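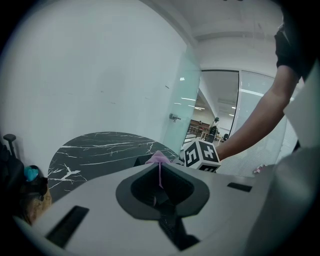

Bramell Everyday Cloths

Item no. 1106
Pack of 6
Plain weave cotton, hemmed on all four sides
In stock. Orders placed before noon ship the same day.

The Everyday Cloth is a small, light cotton square for wiping tables, drying glasses and covering bowls. It is thinner than a bar towel and a little heavier than a cotton napkin. Most customers buy it to replace paper towels in the kitchen, and a fair number end up keeping a second pack in the bathroom.

The cotton is spun and woven at the Dallik mill, then cut and sewn in our own workroom. Each cloth has a narrow double-turned hem with mitered corners. There is no printed label. A short loop of tape is sewn into one corner so the cloth can hang from a hook.

Sizing

Cloths are cut oversize and measured again after a first wash. Expect a small amount of further shrinkage over the next two or three washes, mostly along the length. After that the size stays put. Slight differences from one cloth to the next are normal and are not treated as a fault.

Colors

Sold in single-color packs or as a mixed pack. We choose the colors in the mixed pack, and they change with each dye run. If you need a close match to cloths you already own, send one in with your order form and we will compare it against current stock. We return it with your package.

The deeper shades are dyed in small lots and may give off some color the first time they are washed. Wash them by themselves once before use.

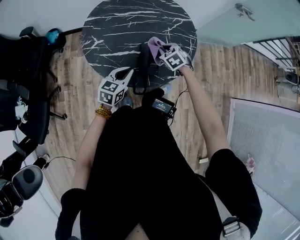
Using them on stone and wood

Cotton cloths are safe on sealed marble, granite and slate. Use them damp, with plain water or a drop of mild dish soap, and go over the surface again with a dry one. Do not use vinegar or lemon on marble, whatever cloth you have in your hand. Both will etch the polish.

On oiled or waxed wood, use the cloth dry or barely damp. A new cloth may leave a little lint for the first week. This stops after a few washes.

Washing

Machine wash warm with like colors. Tumble dry on medium or hang to dry. Skip fabric softener, which coats the cotton and makes it slower to take up water. Bleach can be used on white only. If the cloths have been used with furniture oil, lay them flat outdoors until completely dry before washing. Never leave oily cloths in a heap.

Cloths can be ironed on the cotton setting. They do not need it.

What has changed

The current version replaces item no. 259, which used a single-turned hem. Hòa Giáp reworked the pattern after several customers sent back cloths with frayed corners. The weave is the same as before, and old and new cloths can be used together.

Also available

Ocampo Glass Towel, item no. 1811. Linen and cotton blend, longer, low lint.
Prullen Hook Rail. Steel, screws included. Fits the corner loop on all Bramell cloths.

Returns

Unwashed packs can be returned within the period shown on your receipt. If a hem comes undone in normal use, write to Ciarán Ní Mhurchú in customer service with your order number and we will send a replacement cloth. You do not need to send the old one back.

Restock of the gray and undyed packs is expected in November.

Page updated October 31, 2024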